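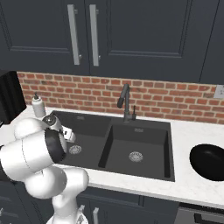
*A double-basin sink in dark charcoal, set in white marble.*

# Leave the dishes until morning

I grew up in a house where you did not go to bed on a dirty kitchen. My mother would've sooner left the front door wide open. So for most of my adult life I stood there at 11 at night, half asleep, scrubbing a rice pot and being short with whoever came in for a glass of water.

I quit doing that in May and I'd like to make the case for it, because people get weirdly moral about this!

My friend Fares Atallah thinks I've given up on life. He says a clean kitchen in the morning is a gift you give yourself, and he says it the way other people talk about church. Fine. But who paid for the gift? The tired version of me did, the one who'd already worked all day and driven back from Hedatham in the rain. I'm 41. I know by now which end of the day I'm any use in, and it's the front end.

Mornings, I put the coffee on, I scrape, I wash, I'm done before the toast is cold. Same plates, same soap, and I'm humming. At night that job took me twice as long (I'd stop and lean on the counter a lot) and I broke things. We lost two of the good Gostel bowls to bedtime washing last winter alone.

Now, the bug argument. Yes, if you have ants, wash up at night, please. And I do rinse anything with egg on it, and nothing with meat juice sits out. I'm stubborn but I'm not an animal. What I'm talking about is a stack of rinsed plates and a pan with some water in it – that's the whole crime.

A second basin makes it easier, I'll admit. When we rented the place on Chidiac Street we had one small sink, and a soaking pot meant you couldn't so much as fill a kettle. With two you can park the mess on one side and forget it. I still think I'd do it with one. I'd just complain more.

What I really want back is the hour after dinner. We used to eat and then scatter, one person to the sink and everybody else to a screen, because once somebody's up clattering, the meal's over. Now we sit. My daughter told us a very long story last week about a kid on her bus and a missing trombone, and I heard the entire thing, including the parts that made no sense.

Fares came to dinner a while ago and lasted 20 minutes before he started stacking plates. I told him to sit down. He sat, but he kept looking over at the kitchen, and he washed his own fork before he left.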